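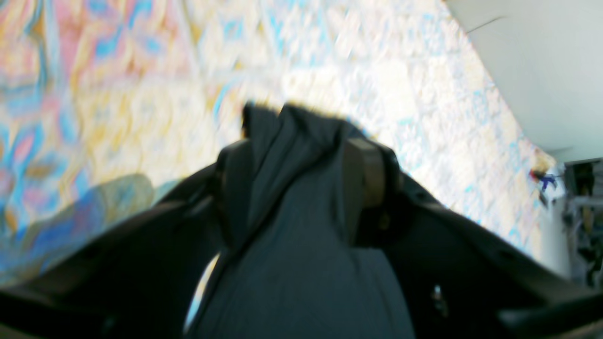 A reader wrote in to ask whether dark laundry really has to be treated any differently from the rest, or whether that was just something our mothers told us to keep us busy on a Saturday. She washes everything together on cold, she said, and her black shirts still come up the color of old slate by spring. Could I please settle it, she asked, as her sister swears by vinegar and her neighbor swears at it.

Well, I have been doing laundry for a household of grown people with a great fondness for charcoal gray, so I have opinions! Dark clothes do want a little extra kindness, but most of it costs you nothing but a minute here and there.

Start by turning things inside out. A lot of what we call fading is really wear, the fuzz that comes up when cloth rubs against cloth (and against zippers, heaven help us), and that fuzz catches the light and makes a black shirt look gray. If the rubbing happens on the inside, you'll never see it. Close the zippers and hooks while you're at it. I do this as the clothes go into the hamper, and I nag everybody else to do the same, with mixed results.

Keep towels out of the dark load. I know it's tempting when you have room for two more things and there they are on the bathroom floor, but towels shed, and knits pick up every speck. The same goes for that fleece blanket the dog likes. If you only change one habit after reading this page, I'd make it this one.

Cold water, yes, and a short cycle. Clothes that have been worn for a day at a desk don't need the long heavy wash. Measure the detergent, too. I used to pour by eye, and I was leaving chalky streaks on everything and blaming the machine. Liquid is easier on darks than powder in cold water. I buy the Celis one in the big jug, but whatever you have will do nicely if you go easy with it.

About the vinegar: a splash in the rinse never seems to have hurt my cottons, though some washing machine makers don't care for it on account of the rubber seals, so look in your manual first. I can't say it holds the dye in. And please, never anywhere near bleach.

Now for drying, where I think most of the harm gets done. Take the clothes out as soon as the cycle ends and give each one a good snap by the shoulders. Hoodies and sweatshirts I turn so the hood hangs free, or you'll be finding a damp patch at the neck the next morning. Hang them inside out and away from a sunny window. In February, when nothing dries in our house, I tumble the heavy things on low for 20 minutes and finish them on the rack. Heavy sweaters go flat on a towel, as hanging pulls the shoulders into those funny little points.

Folding comes next, and I do mine on the living room floor, sitting on the rug with the radio on. It's the only spot where I can spread out a whole load! Do run the vacuum over the rug first if you mean to try it, particularly if it's a light-colored one, or your dark things will collect every bit of fluff in the room. A clean sheet laid down works just as well when you can't face the vacuum.

Lay the shirt face down, smooth it with the flat of your hand, bring in the sides with the sleeves folded back on themselves, and then fold up from the hem in thirds. For a hoodie, fold the hood down over the back before you do anything else and the whole thing comes out a tidy rectangle. If you pick up a folded shirt by one pinch in the middle you'll undo all your good work, so slide a hand underneath it.

Lint that's already there comes off with a barely damp rubber glove, stroked in one direction. I have a Nerano roller as well, and I like it for the car, but the glove is what I reach for at home.

Write and tell me how the slate-colored shirts get on. Next time I want to get to the sock drawer, and I've had several letters about wool moths that I haven't forgotten.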